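Kesberg inlay

Kesberg inlay is a method of joining cut pieces of felt edge to edge so that the finished cloth has the same pattern on both faces. It is used in fashion and accessory design, chiefly for collars, bag panels and the soft mounts of brooches and neckpieces. The name comes from the Kesberg workshop, where the method was first written down as a set of cutting and stitching rules. Older household forms of the same joint are known from Laxdal and nearby districts, where it was used for saddle covers and bench pads.

Terminology

In trade use, the cloth that receives the inserts is called the ground and the inserted piece is called the fill. A joint between two fills with no ground between them is a bridge. The word inlay is sometimes applied to any felt piece sewn on top of another, but this is properly appliqué, and makers who work in the Kesberg manner keep the two terms apart.

Materials

The usual material is pressed wool felt with a thickness of 3 mm. Thinner felt can be used for jewelry mounts but gives a weak joint, as the stitches have less depth to hold. Most makers specify 100 percent wool. Blends with synthetic fiber cut cleanly, but their edges do not close over the thread when the cloth is steamed, and the seam stays visible.

Ground and fill should come from stock of the same density. Where dyed felts are combined, each is washed and dried flat before cutting, so that any shrinkage takes place ahead of the fitting stage. Strong reds and oranges are common in Laxdal work. Later workshop pieces tend toward gray and undyed wool. 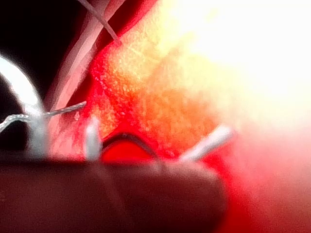
Construction

Ground and fill are laid one over the other and cut together with a single pass of the knife. The blade is held upright; a slanted cut leaves one face of the fill larger than the other and causes it to lift. The waste is removed from the ground and the fill is set into the opening.

The edges are joined with a ladder stitch worked at half the thickness of the felt, so that the thread does not reach either face. Stitch length is normally 4 mm on straight runs and shorter on curves. Corners are stitched first and the sides afterward. The panel is then steamed under a cloth, pressed with a flat weight and left until cool. Steaming swells the fibers on each side of the cut and covers the line of the joint.

Variants

The Skaleck variant replaces the hidden ladder stitch with a couched cord laid over the seam on both faces. It is faster to work and tolerates uneven cutting, but adds weight and stiffness. The Wudia variant uses bridges throughout and has no ground at all. Panels of this type need a temporary backing during assembly and are seldom made wider than a hand's span.

Use in contemporary design

Lorna Villanueva adopted the joint for reversible collars and published her cutting templates with notes on blade angle. Lilibeth Layug applied it to neckpieces, setting metal rings into openings in the felt and closing the fill around them. Her pieces are fastened with a tab passed through a slit, and carry no metal clasp.

Care

Inlaid felt is brushed in one direction and stored flat. It should not be machine washed. A seam that has opened can be restitched along the original line and steamed again, provided the cut edges have not frayed.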